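Moving the grasp planner onto one clock

30 August 2020

Most of August went into one bug. I want to write down what it was while I still remember the order of things, and also list what changed in the code, for anyone who pulls the new version of Ralten and finds that their old config file doesn't load.

Short background for people who haven't read the earlier posts. Pirnent is the controller process. It talks to both arms, runs the inner loop, and does nothing clever. Ralten is the planner, which takes camera frames and joint states and decides what to pick and where to put it down. Tillureo is the logger and the replay tool. The three run as separate processes and pass messages over shared memory. The task we've been using for testing is moving wrapped snack bars out of a basket and into a bin, with both arms allowed to reach for the same pile.
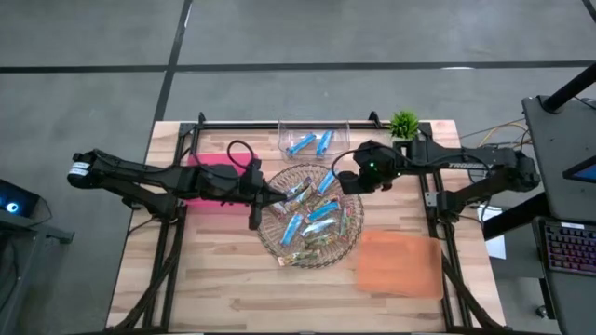
1458 words

Snack bars are a decent test item. They're cheap, they come in a lot of colors, and the wrappers are shiny enough to upset a depth estimate without making it useless. A round basket with low sides also means the gripper has to come in mostly from above, and the rim is always near where the wrist wants to be. If the planner is off by a little, you find out on the rim.

The symptom

The right arm would pick a bar cleanly and the left arm would miss. The left arm didn't miss every time, and it missed in the same direction only when it was moving fast. At slow speed both arms were fine. I spent two days on the left arm's calibration before I stopped and looked at the numbers. I had recalibrated it four times and the four results agreed with each other. A calibration problem should also show up when the arm is slow, so I should have dropped that idea on the first day.

I went back through 539 logged picks in Tillureo and sorted them by wrist speed at the moment the last frame was taken. The error grew in a straight line with speed. A position error that grows with speed is a time error, and the slope of the line tells you how much time. In our case the planner was pairing each left wrist frame with a joint state from later than it should have been. The arm had moved on by then, so the bar ended up in the wrong place in the table frame, shifted along the direction of travel.

The cause

Each camera driver stamped its frames with the time the frame arrived in user space. The joint states were stamped by Pirnent at the moment it read the motors. Both used the same machine clock, so on paper they were comparable, and I had a comment in the code saying so. What the comment left out was that a frame arrives some time after it was exposed, and that this delay isn't the same for every camera. The left wrist camera was sharing a USB controller with two other devices. The right wrist camera had one to itself.

So the right arm worked by luck. Its delay was small, and I had tuned a constant offset against it last winter and forgotten that I had. The constant was in the planner config under the name "settle_ms", a name that says nothing about cameras. I found it by searching for every number in the config that I couldn't explain. There were more of those than I would like.

What I changed

First, frames are now stamped with exposure time. The driver gives you a hardware counter if you ask for it. The counter drifts against the machine clock, so there's a small filter per camera that tracks offset and drift. It takes the lowest delay seen in a sliding window of 512 frames and assumes that this frame had nothing holding it up. It's an old trick and it works well enough. The window has to be full before the planner will accept anything from that camera, so startup is slower than it was.

Second, Ralten no longer asks for "the latest joint state". That call is gone from the interface. You now have to pass a time, and you get back a state interpolated between the two samples on either side of it. If there's no sample on one side, you get an error and the frame is dropped. I thought about allowing extrapolation for a few milliseconds and decided against it. I had an extrapolating version for one afternoon and it hid a stalled thread from me.

Third, "settle_ms" is deleted. If it's in your config, the loader will refuse the file and tell you the line number. I don't want it to be ignored quietly. Anyone who has a value in there has probably tuned other things around it.

Fourth, Tillureo now records all three times for each frame: exposure, arrival, and the time the planner picked it up. The log files got a bit larger. The replay tool has a new view that draws the three as a row of ticks per camera, and I've had it open on the second screen all week. You can see a USB stall as a gap followed by a clump.

The wrist view

The part of perception that changed most is the last stretch before the fingers close. Up to a certain height we trust the overhead camera. Below that we switch to the wrist camera, and the wrist camera is the one that moves, so it's the one that suffers from bad timing.

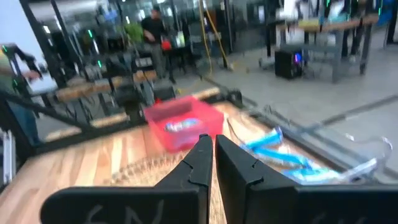
Wrist camera view over the mat, with the gripper fingers almost together and the basket just past them.

The fingers take up a good part of what this camera sees, and the old code masked them out with a fixed polygon. The polygon was drawn for open fingers. As they closed, pieces of black finger slid out from under the mask and were treated as scenery. The segmenter mostly ignored them. Sometimes it decided that the notched edge of a finger was the edge of an object, and then the grasp center jumped sideways by half a finger width with no warning.

The mask is now computed from the gripper opening at exposure time, using the same interpolated state as everything else. It's a lookup table with one mask per opening step, made by running the gripper through its range against a plain sheet and saving the outline at each step. The script that builds the table is in the tools folder and is called "fingermask". It takes a few minutes per gripper. You need to run it again after changing fingers, and also if someone bumps the camera mount. Ralten prints a warning when the table's gripper ID doesn't match the one Pirnent reports, but it can't know about a bumped mount.

The background also matters more in this view than I expected. When the wrist tilts, the camera looks past the end of the table and sees the whole room, with floor lines, people and lights. None of it is a snack bar, but the detector is happy to propose things out there. Now that the camera pose is right for each frame, I can intersect every detection with the table plane and throw out anything that lands beyond the edge. I tried this last year and it removed good detections along with the bad ones, so I gave up on it. The idea was fine. The poses were wrong.

Two arms, one pile

The arm coordination is still simple. Ackermann is the small scheduler that sits between the planner and the controller. It hands out a lock on the space over the basket, and an arm must hold the lock to go below a set height. With the timing fixed I tried splitting the basket in two and giving out two locks. It ran, and it was faster, but both wrists have a loop of cable that stands up off the arm, and the collision model doesn't include those. I could see on replay that the loops came closer to each other than I want. One lock for now. Adding a rough capsule for each cable loop is on the list.

Results

I ran 429 picks on the new code, with the speed limit set where the old code used to start missing. The plot of error against speed is flat now, for both arms. There are still misses. The ones I've looked at so far are mostly bars that were stuck under another bar, where the fingers got hold of the top wrapper and nothing else. These are grasp choice problems and the clock has nothing to do with them. I'm glad to have them separated out, as I had been counting them together.

I haven't measured the effect of the startup delay on short sessions. If you restart the planner often it's annoying. I may save the filter state to disk and reload it when the last run was recent, but the counter resets when the camera loses power and I'd need to catch that case first.

Notes for upgrading

Update Pirnent and Ralten together. The message layout for frames changed, and the two check versions when they connect.

Remove "settle_ms" from the config. Set it to zero in the old version first and see how your system behaves, if you want to know how much it was covering for.

Run "fingermask" once per gripper before the first start.

Old Tillureo logs still open. The timing view stays empty for them, and replaying them through the new planner needs the flag "--arrival-as-exposure", which puts the old error back in on purpose. I use it for comparisons.

If you have more than one camera per USB controller, check the timing view before doing anything else. I moved our left wrist camera to its own controller in the end. The software handles it either way now, but the stalls still cost frames.

Next post will be on the cable capsules, or on the stuck bars if I get to those first.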